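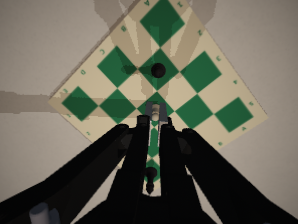 Teaching a hand to let go

March
By Bianca Cârstea

The open day at Huswood starts in the canteen, with tea and a sign-in sheet, and goes up two flights of stairs to a long room with blinds on the windows. There were 34 of us this year, mostly from nearby firms, with a few parents and teenagers who had seen the poster in the library. We were split into groups and given coloured stickers. Mine was green and fell off before the first talk.

I had come for the chess. Huswood makes control software for robot arms, and its current project, Skillier, is meant to teach an arm to handle small things placed close together. The firm uses a board game as practice because the places are fixed and the rules for where things go are easy to write down. No one in the building claims to be much good at chess itself. The moves come from an ordinary chess program, and Skillier's job begins when the move has been chosen.

Most of the work is done in simulation. On the big screen we were shown a green and cream board, letters and numbers along its border, with a black four-fingered gripper reaching over it. The view is from close behind the fingers, so they take up a good part of the screen. Between the middle two was a small white piece, and through the gap between them you could see a black pawn standing on its square. A woman behind me asked whether it was going to be knocked over.

"That's what we ask all day," said Sorin Ursu, who leads the Skillier team and was running the demonstration.

He explained that picking a piece up was the part they had sorted out first. Putting it down has taken far longer. The fingers have to open to release the piece, and when they open they need room, and on a chessboard there often isn't any. A person tilts the wrist a little, or lets go with one finger before the other, without thinking. The software has to try a great many ways of doing this and keep the ones that leave the neighbours standing.

He turned the view off and on a few times to show how the shadows change. I had taken the large grey shadow of the arm, lying across the far part of the board, for decoration. Ursu said the team treats it as part of the lesson. Green squares under the shadow look duller than green squares in the light, and a program that goes by colour can be misled. An early version did well until the lighting was altered, then started placing pieces a square out. It took them 9 weeks to put right.

One of the teenagers asked why they didn't just use a real board. Ursu said they did, downstairs, but that a real arm makes one move at a time and someone has to pick the pieces up off the floor. In simulation they can run up to 5 tests side by side on one desk machine and leave them going overnight. The fallen pieces go back to their squares at the press of a key.

We went down to see the real one after lunch, at 2 o'clock. The arm is bolted to a bench behind a clear screen and is known as Ene, after the village where its first bench was built. It is slower than I expected. It moved a pawn, waited, and moved a knight, and on the next turn it caught the side of a bishop, which rocked and stayed up. There was some clapping. The engineer at the bench wrote something in a notebook and didn't look up.

Asked what it is all for, Ursu talked about a trial planned with Tallport, a supplier of laboratory goods whose staff spend much of the day moving small tubes between racks. Tubes are simpler than chess pieces in one way, he said, as they are all one shape. They are also full, and a dropped one has to be cleaned up. The trial is due to begin in the autumn if the safety paperwork is finished - he did not sound certain that it would be.

I went back upstairs before leaving, to collect my coat. The simulation was still running on the big screen, and two of the parents had sat down to watch it with their tea.

The next open day will be held in the spring. Places are free but must be booked through the Huswood front desk, and the upstairs room can be reached by lift on request.

Print this article
E-mail this article

Recent features
A morning in the cold store
The last typewriter repair shop in town
How the bus timetable gets made
Learning to weld at sixty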